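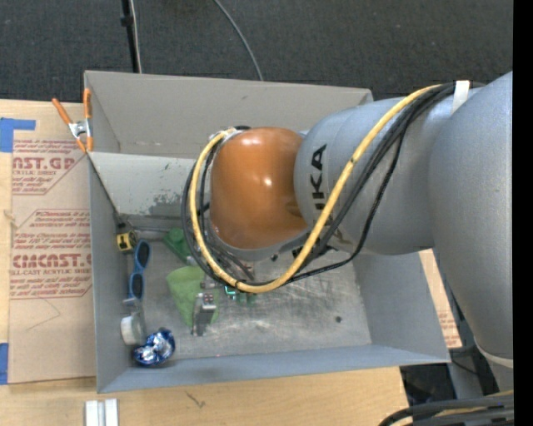 The safety rules at the Titudier test lab run to 17 pages, and our group was given a printed copy at the door along with visitor badges. We were asked to read the section on cell access before going in, which took most people ten minutes. The picking station was our first stop, and it is where most of the rules get applied. An orange-wristed arm works over a gray metal bin holding a mixed load: a tape measure, blue-framed sunglasses, a roll of white tape, a green cloth. The lab's rule for bins is that they must be held to the table before the arm is enabled, and a spring clamp on the rim is accepted for low-speed work. For anything faster the rules call for bolted brackets.

The visit was in November and lasted from 9 in the morning until a little after lunch. There were visitors from two machine shops, a packaging company called Haque, and a community college. I went because our own plant is getting its first arm next spring and we have no written rules yet.

Cell access is handled with a tag system. Each person who may enter a cell has a personal tag and lock. Before stepping past the floor line, you stop the arm at the controller, hang your tag on the disconnect and try a start command to confirm that nothing moves. The tag comes off only when the person who hung it is back outside. A supervisor may not remove someone else's tag without a phone call to that person and a signed form. Our guide said the form had been used 4 times since the lab opened.

We spent a good half hour on cables. Under the Titudier rules, the cables along the arm are checked at the start of every shift with the arm stopped. The operator looks for rubbed jackets, loose straps and any loop that could catch on the bin or the table. Then the arm is run through its full working range at reduced speed while a second person watches the slack. If a strap has been moved, the check is done again from the beginning. One of the machine shop visitors thought this was a lot for a daily check. The guide's answer was that they had tried it weekly and went back to daily within a month.

Objects used for picking tests come under their own two pages. Glass, open blades and loose batteries are not allowed. Anything shiny or see-through has to be listed separately on the test sheet, so a missed pick can be compared with earlier ones. The lab's object list now has 705 entries, kept in a tracking program called Fuva. I asked whether we could get a copy of the list and was told the categories could be shared, but the entries could not.

The second stop was the records room. Every unplanned stop is logged, even when someone hits the button by mistake. The log held 2,526 entries on the day we visited, going back to the first month of operation. Most are a line or two: time, cell, who was present, what the arm was doing, what was changed. The guide pulled up several from a training cell the lab calls Wotodura, where new operators spend their first two weeks. Stops are common there and no one is marked down for them.

Lunch was sandwiches in the front office. The afternoon session was supposed to cover speed limits for shared work areas, but it was shortened – the room was needed for something else – and we got the slides by email instead. I have not gone through all of them.

For our plant I plan to borrow the tag procedure nearly word for word and the shift-start cable check. The object rules matter less to us, as we will be moving only cartons. Titudier runs the visit again in spring, with a limit of twelve people. Closed shoes are required, and long hair has to be tied back before you get to the floor.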